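Search this site Go

Unit 2 handout: Looking after the hand-held gripper cell
July. Notes by Kanako Ogura

The cell has two hand-held grippers, each with a tracking plate and a cable. Do these checks before every session.

Plates. Try each plate with a fingertip. If it moves, tighten the screws and repeat the calibration. Wipe the markers with a dry cloth and keep bare fingers off them.

Cables. Look at both ends. Leave slack for the full reach, and route the cable on the outer side of the wrist.

Jaws. Open and close 20 times. A jaw that sticks goes back to the bench with a tag.

Table. Keep it between the floor rails. Put the stand down first, then the cap, and start with the right gripper at the top of the cap and the left one near the front corner.

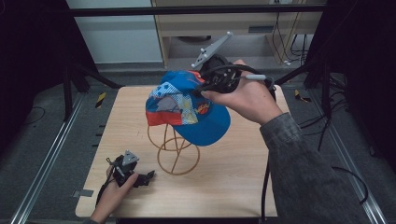

Hamish Haldane asked whether the calibration has to be repeated after a cable swap. It does if the plate was touched. Otherwise, log the swap and carry on.

Log sheets go in the Bronivent folder. Session 443 is the last one on the old sheet.

Contact: Kanako Ogura, Stistel teaching lab | Copyright Stistel | Back to top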